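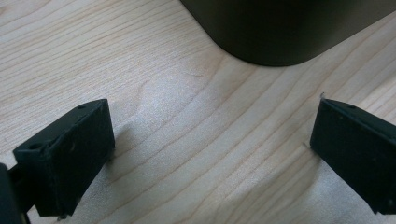 Mwanahawa Simiyu
@msimiyu_bench
Notes on pale wood tabletops, from a month of living with one. Short thread, mostly about finish and things that stand on it.

1/ The top is a blond veneer. I was told maple, but the seller's listing said birch in one line and maple in the next. Grain is wavy, with wide ripples toward the middle. For care purposes the species matters less than the finish.

2/ Veneer thickness is the number to ask for. Mine is sold as 2 mm over a plywood core. That allows one careful sanding, possibly a second. Plenty of tables have a good deal less than that and should not be sanded at all.

3/ Finish is a matte water-based lacquer. Test: one drop of water in a spot that doesn't show, wait ten minutes, wipe. If the wood darkens, the film is worn through. Mine passed everywhere except the front edge, where forearms go.

4/ Dark cylinders are the hard case. A canister with a smooth flat base sits tight to the lacquer and holds whatever moisture gets under it. A rounded bottom edge makes it worse - water creeps into the curve and stays there.

5/ Fix: three felt dots under the base, spaced evenly. Cork also works but sheds. Avoid clear rubber bumpers on lacquer. Some of them leave a soft yellow mark that does not wipe off.

6/ Fine scratches. Look across the surface with the light low and from one side. A line that catches a fingernail is through the film. A line that doesn't can be left alone. If it runs with the grain and looks dark, check that it isn't a crack in the veneer before you fill it.

7/ For a crack: thin glue on a toothpick, wipe with a damp cloth, wax paper, flat weight overnight. Do not use wax filler first. Glue will not hold over wax.

8/ Humidity in the room was 53% when I started and dropped once the heat came on in November. Small cracks open in that window. Moving the table away from the radiator did more than the humidifier.

9/ Lwazi Ngubane asked about cleaners. Damp microfiber, then dry microfiber. I tried the Gaverska spray for a week and it left a film that showed up as streaks in side light. Took two passes with plain water to remove.

10/ Next: edge banding on the same table. The front strip is lifting at the left corner and I have a roll of Sandenness birch tape to try on it.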